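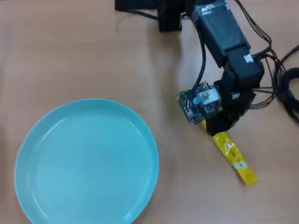
3.2 Plate color and portion choice

The household survey was carried out in July in Nimholm and Tijani. Of the 500 households contacted, 200 agreed to keep a meal diary for 30 days. Each diary entry gave the dish served, the color of the plate and whether a second helping was taken. Entries with no plate color were dropped, leaving 3,377 for analysis.

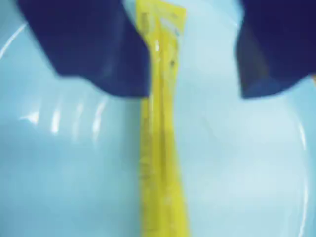 Houda Gaber, Reda Bouzid and Ebise Alemayehu
January 2018

Pale plates were the most common in both towns. Households in Tijani used blue and green plates more at the midday meal, while those in Nimholm kept them for guests. Second helpings did not differ by plate color once the size of the household was taken into account.

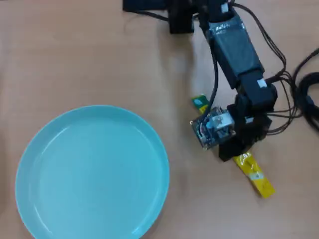

Figure 4. Round turquoise plate and yellow packet on a tan tabletop.

Earlier work by Benkirane used white plates only, so a direct comparison is not possible. Rim height was not recorded in the diaries. We treat shallow plates and dishes as one group in Table 2, and soup bowls are left out.

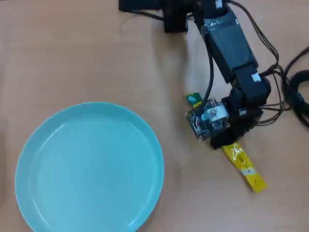
Figure 5. Shallow turquoise plate with raised rim, empty.

Diaries from shared kitchens are discussed in Section 3.3.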